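Can a machine take over the stripping of old desktop computers?

Posted in Workshop and Repair, 10/08/2022

Marisol Gallegos

I coordinate the refurbishing bench at Barrera, a nonprofit that prepares donated office computers for schools. Our September delivery left us with 248 desktop units. Each one must be opened, cleaned, stripped of its memory and any expansion card, tested and closed again. The work is repetitive, and our two paid technicians are needed for diagnosis. The board of directors has asked whether a robot arm could perform the opening and stripping of the units in place of a person. I would appreciate replies from members who have experience with such equipment, particularly on mixed models. We have no budget for custom fixtures.

Higinio Medrano

The short reply is that a machine can perform parts of this work at present, and that the parts it can perform may not be the ones that consume your time.

I supervised a trial at Kulmont in which an arm with a two-finger gripper was assigned to desktop towers. Lifting a loose side panel and setting it aside presented little difficulty. Work inside the case was slower. The fingers must reach past the power supply and its wiring before they arrive at the board, and a cable that has shifted by the width of a pencil may lie directly in their path. Technicians move such a cable aside with the back of the hand and do not remember having done so. The arm required a separate motion for it, and on several occasions it required a person.

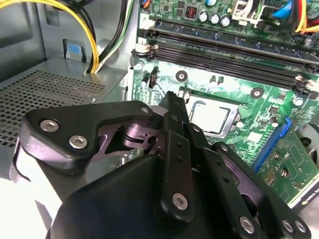

Gurholm Bench Notes, Vol. 8, No. 2

Space around the processor socket deserves particular attention. On many older boards the retention lever, the memory slots and the small upright capacitors stand close together, and the graphics card occupies the area on the other side. A finger that is wide enough to hold a card firmly is often too wide to enter beside the socket without touching something else. Narrow fingers enter more easily, but in our trial they tended to twist when a card resisted.

Memory slots were the second obstacle. The latches at the ends must be opened before the module is lifted. Our arm opened one latch at a time, and modules were sometimes raised at an angle. We completed 615 removals before the trial closed. I would not recommend the method for boards that are intended for reuse. For units that are to be recycled as scrap, the standard is lower and the results were acceptable.

If your units are of one model, the matter should be reconsidered. Most of our failures occurred after a change of case.

Kinga Vida

Agree with the above. Use a powered screwdriver on a balance arm and keep the people. We bought ours secondhand from Peretti and it is still in daily service.

Heriberto Arellano

I must disagree in part with the first reply. The trial it describes used a single arm. With a second arm to hold the cables back, the wiring is a smaller problem than stated, although the cost is naturally higher. I have observed such an arrangement in a training laboratory, where it removed graphics cards from open cases laid flat on a bench. The card retention clip at the end of the slot was released by a student beforehand, and I do not know whether the equipment could have released it.

Ms. Gallegos should also confirm that every unit is disconnected from power and that static protection is provided. These requirements apply equally to a person and to a machine.

Marisol Gallegos

Thank you. The units are of at least eight models, so I will report to the directors that the stripping should remain manual for this delivery. I would still welcome information on automated cleaning of the cases, and I have opened a separate page for that subject.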